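Wrist Views: Sekgate Grasping Study, the Gallery

We taught an arm to decide when it has looked long enough before grasping. It took 829 attempts, 700 of them for training, and more tea than the grant allowed for.
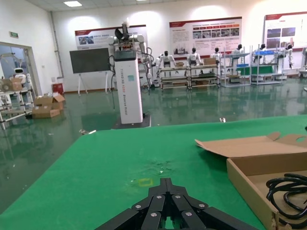 Océane Tremblay wrote in to ask whether the stopping rule simply learns to be impatient, and whether we had tried it against a fixed two-second look. We had. The fixed look came out slightly worse, and a good deal more boring to watch.

The gripper's black fingers over the green worktable, with an open cardboard box and its coil of black cable on the right. Cable is our least favourite object - it has no proper edges and no manners.

Across the glossy floor, a white two-armed robot on a column, and further back a row of white humanoids facing the shelves. Our method uses none of that background. An earlier version, Rendow, was very fond of backgrounds and did badly as soon as we moved a table.

Attempt logs are on the Flarau page, including the embarrassing ones.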